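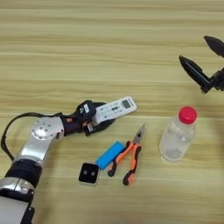 **Hugo Echevarría**

Ya tenemos fecha (más o menos) para la vuelta del autobús nocturno entre Lurkwood y Horov: será en febrero, y lo cuento con una alegría que no sé disimular, porque llevo desde el otoño volviendo a casa a pie por la carretera del molino cada vez que se me hace tarde. El anuncio salió el 19 ene 2024, en una hoja pegada en la marquesina de la plaza, y cuando llegué a leerla ya había gente haciéndole fotos con el móvil.

La línea es la 104, la de siempre. La quitaron cuando la empresa anterior dejó el contrato y desde entonces el último coche salía a las nueve y cuarto de la noche, una hora ridícula para quien trabaja en hostelería, para quien estudia en el turno de tarde o, simplemente, para quien quiere quedarse a ver el final de una película. Ahora se hace cargo Irkov, la misma firma que ya lleva los autobuses escolares de la zona. Habrá seis viajes por noche, tres en cada sentido, y el último saldrá de Horov a la una menos diez. ¡A la una menos diez! Yo a esa hora ya no sirvo para nada, pero me gusta saber que existe.

Llamé a Davina Niven, que coordina el servicio en Irkov, para preguntarle por las paradas, que era lo que más me intrigaba. Me confirmó que se mantienen todas las antiguas salvo la del almacén viejo, que pasa a la acera de enfrente, junto a la fuente. «El giro allí era muy cerrado y con los coches nuevos no nos daba el ángulo», me explicó. También me dijo que el billete sencillo se podrá pagar con tarjeta a bordo, y que los bonos del servicio de día valdrán igual por la noche, sin suplemento. Esto último se lo hice repetir, por si acaso.

La petición de los vecinos reunió 3.009 firmas, que para dos pueblos como los nuestros es una barbaridad. Yo firmé en la panadería, mi madre en la farmacia y mi cuñado dice que también, aunque de mi cuñado no pongo la mano en el fuego. En la reunión de presentación se habló bastante de dinero y bastante poco de horarios —mal orden, a mi modo de ver—, pero quedó claro que el primer año es de prueba. Irkov espera unos 800 viajeros al mes y revisará los números después del verano.

Queda pendiente lo de la ribera del Lei. Los vecinos de aquella parte piden que el autobús se desvíe hasta el puente, al menos en el último viaje, y de momento la respuesta es que se estudiará. Entiendo su enfado: desde la parada más cercana hay una buena cuesta, y con las farolas como están no apetece nada subirla de madrugada. Davina me contó que el desvío alargaría el recorrido casi diez minutos y que antes de decidir quieren probarlo con un coche vacío.

Los horarios completos se colgarán en las marquesinas y en la oficina de la estación de Horov, donde también se recogen sugerencias por escrito. Yo pienso dejar una sobre las farolas, aunque ya sé que no es cosa del autobús.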